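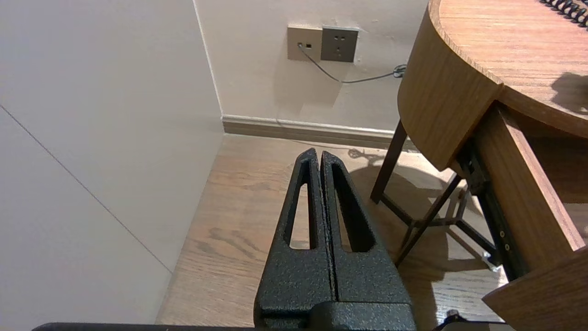
Who writes this newsletter?

Me, mostly. I'm Judite Neves, and I've been following the Pimentel peace talks since 1996, first for a radio station and now for whoever subscribes. Menaka Sheikh edits me and takes out the swearing.

Is there a ceasefire right now or not?

Yes, on paper! The two sides signed one in June 2025, and it covers the valley and both roads into Melska. It doesn't cover the hills, so when you read about shooting up there, that isn't technically a breach (I know, I know).
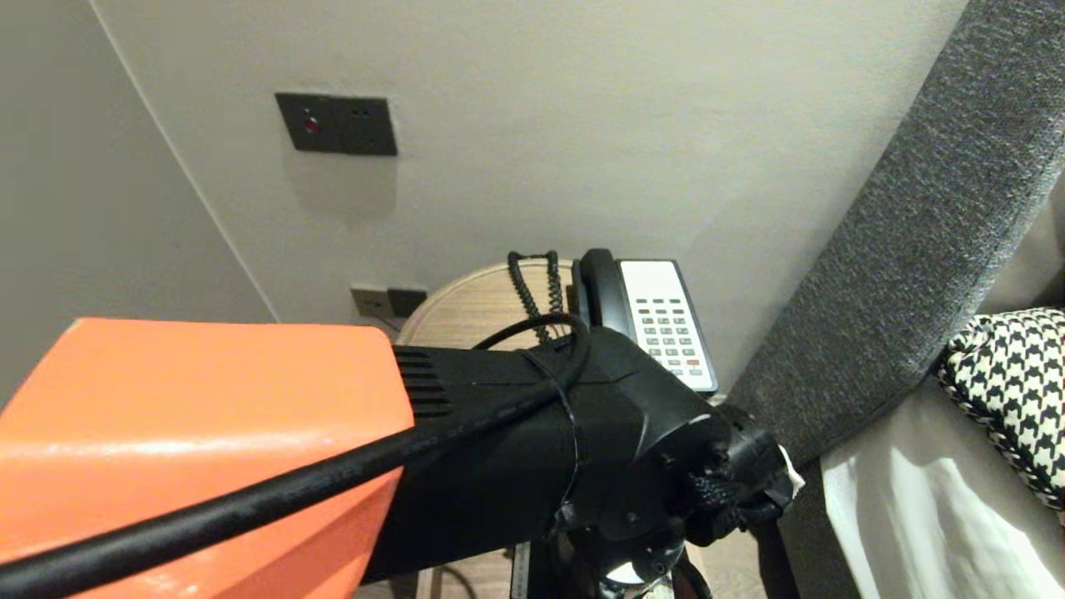
How many fighters are left?

The army says 50 and the rebels say 200, and I wouldn't bet lunch on either. Both sides have good reasons to fudge it. People write to me wanting one tidy number in a color as loud as that bright orange housing on the arm, and I'm sorry, I just don't have one. When I print a figure I'll tell you who gave it to me.

Can families go back to Hillesdale?

Some already have. The district office hands out return permits, and Ronaldo Frota, who's in charge of them, told me the line gets long in the mornings. Go after lunch. Bring your old land paper if you still have it, and a neighbor who can vouch for you if you don't.
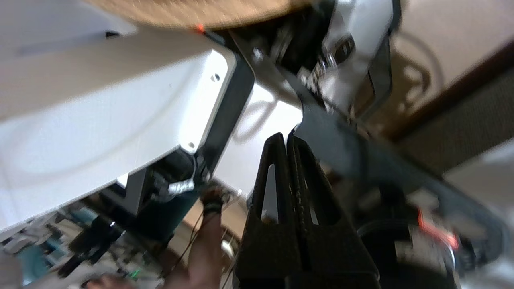
The school is open again too, but only the lower grades, and the clinic is still waiting on a nurse. I'll post an update in August once I've been up there myself.

Can I send you a tip?

Please do! Use the contact form and leave out your name if you'd feel safer. I read everything, though I'm slow at answering when I'm on the road.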